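Andar control stack FAQ

Last edit 11/25/19. Short answers, hurried, more when release 5 is out.

What is Andar?
Planning and control software for two-armed humanoids. Perception, grasp planner, arm controller, logger. Drasia maintains it, Clostberg runs the nightly builds.

Does it need a map of the room?
No. Head camera plus a rough table height in the config. Floor pattern doesnt matter. Shiny cabinet fronts do, depth gets holes there. Turn on fill_gaps.

Why does the planner slow down near furniture edges?
Collision margins. Hand close to a cabinet or radiator = more checks per step. Default margin is 4 cm, go down to 2 if you trust your calibration. 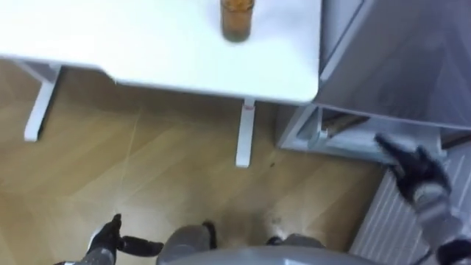

Tried 2 cm on our setup and the planner stopped timing out, but now I get a margin warning on every single step. Can that be silenced?
Yes. warn_once: true, in the planner section. Not the logger section, everybody puts it there first.

Can the arms run separate goals?
Yes, since August. Each arm has its own queue. One can hold a pose while the other reaches. Shared self-collision check stays on, can't be disabled.

Transparent stuff, bottles, jars?
Hit and miss. Use the Nghiêm segmenter, not the stock one. It was trained on 1,084 extra scenes with glass and clear plastic. Bigger download, slower first start.

Grip force for plastic bottles?
Start low, raise in small steps. The hand profile has a soft_close flag, set it. Wrist torque limit is seperate, see arm.yaml. 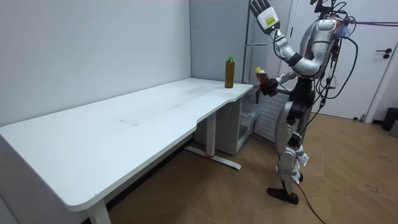 Change the limit with the controller stopped or it gets ignored till restart. Known bug, fix is in release 5.

Can I replay a run offline?
Yes. Log both cameras, head and fixed, plus joint states. Clocks must be synced before you start, replay won't fix drift.

Where do bug reports go?
Tracker, label "andar-core". Attach the log and your config. No log, no fix.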